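How to Wash and Dry Play Food Without Ruining It

If your house is anything like mine, the play kitchen gets more use than the real one, and sooner or later you pick up a little tomato and find that it has gone sticky. Don't worry! Most of it cleans up beautifully, and you can do a whole basket while the coffee is brewing (and drink the coffee while it dries).

Start by sorting. Solid plastic goes in one pile, painted wood in another, and anything with a hole or a seam in a third, because water creeps into those and sits there for weeks. I learned that from a hollow pear my sister Perla Jaramillo handed down to us, and I'll spare you the details.

Fill the sink with warm water and a small squirt of dish soap. Drop the solid plastic in for ten minutes, then go over it with an old soft toothbrush, rinse, and lay it out on a towel. Wood should never be soaked. Wipe each piece with a damp cloth, dry it right away, and stand it on its edge overnight so the air can get all the way around.

For the hollow pieces, keep the hole pointing up while you wipe, and dab around the seam with a cotton swab. If water does get in, squeeze or shake out what you can and leave the piece hole side down on a rack for a couple of days.

Felt food is its own little project, and I'll get to it next time.
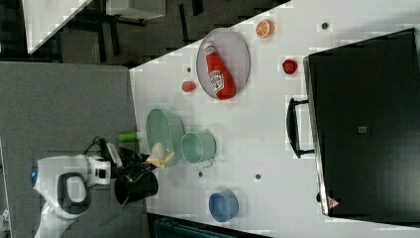 Once everything is dry, put it back in a basket with an open weave, and do the whole thing again in a month or so, or sooner if there's been a cold going through the house.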